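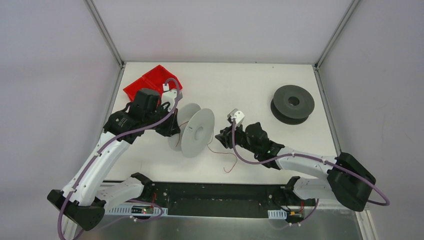 White spool with thin red wire.

Lovberg Materials Reuse Store
Progress report to the Wesberg Fund
Period covered: second half of the grant year
Prepared by Thiện Quan, Jan 30, 2019

1. Summary

The store has been open to members for the whole of this period. We took in 989 kg of clean surplus from local firms and passed most of it on to schools, playgroups and individual makers. Spending is within budget apart from van hire, explained in section 5. The second storage bay opened later than planned. We are asking the Fund to agree one small change to the budget, set out at the end.

2. Collections

Our regular collections are from Kamton and Tạ, with a handful of smaller firms ringing us when they have something. Kamton gives us card tube, foam offcuts and end-of-roll paper. Tạ gives us fabric, mostly plain cotton and lining, and since the autumn some zips and webbing.

The fabric goes quickest. Card tube is the opposite: schools like it, but it takes up a lot of floor and we had to refuse two loads in the run-up to the holidays. Kamton were good about this and now cut the longest tubes in half before we collect, so they fit in the racking.

We turned down one offer of mixed plastic sheet because the firm could not tell us what it was. We have also stopped taking paint. Too many tins arrived part dried, and getting rid of them cost more than they were worth to anyone.

Spools and reels have been added to the list of things we accept. They are sorted by size, and any wire goes in its own crate. Teachers use the big ones as wheels, small tables and bases for models.

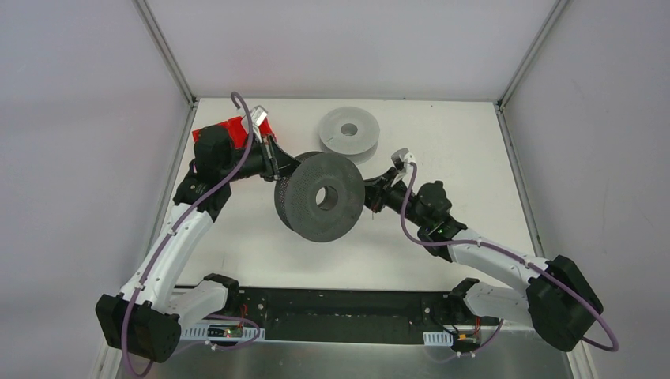
Dark grey spool, showing the round hub opening.

3. Members

There are 15 schools in membership. The annual fee stays at the level agreed in the original application. One school let its membership lapse after a change of head and then rejoined. Playgroups pay half the school fee, and individuals pay by the bag.

Individual members mostly come in the late afternoon. We moved our opening hours to suit them and now close at half past six twice a week. Mornings are quieter than they were, and we use them for sorting.

The members' survey went out with the winter newsletter. Replies were mostly favourable. The commonest complaint was that people cannot find out what is in stock before they travel. We had promised a stock list on the website and it is not ready. In the meantime Tài Lâm sends a short email at the start of each week saying what has come in.

4. Workshops

We ran the bookbinding, puppet making and simple weaving sessions as planned. Puppet making filled up both times and had a waiting list. Weaving was half empty on the first date, which clashed with the school fair, and better attended on the second.

The lampshade session was put off. The tutor was unwell and we did not have anyone else who could teach it. It will now run in February, using the same materials, and those who had booked have kept their places.

5. Spending

Rent, insurance and wages are as forecast. Van hire is over by £300. Part of this is the extra trips to Tạ, and part is the hire firm's new charge for early collection, which we had not allowed for. Racking for the second bay came in under the estimate, as we bought it used from a shop that was closing. The saving covers most of the gap but not all of it.

6. Premises

The second bay opened nine weeks late. The landlord had to replace the roller door first, and then the fire officer asked for a wider gangway, so the racking plan was redrawn. It now holds around 50 crates. There is still a damp patch on the back wall. We have reported it, and nothing made of paper or cloth is kept on that side.

7. Next period

Get the stock list on to the website.
Run the lampshade session and a third puppet date.
Write up the sorting guide so that new staff can work from it.
Agree a fixed collection timetable with Kamton.

8. Request

We ask the Fund to let us move the unspent part of the racking line to van hire. The total grant does not change. Receipts for both lines are attached, and Tài can supply the hire firm's price list if it is wanted.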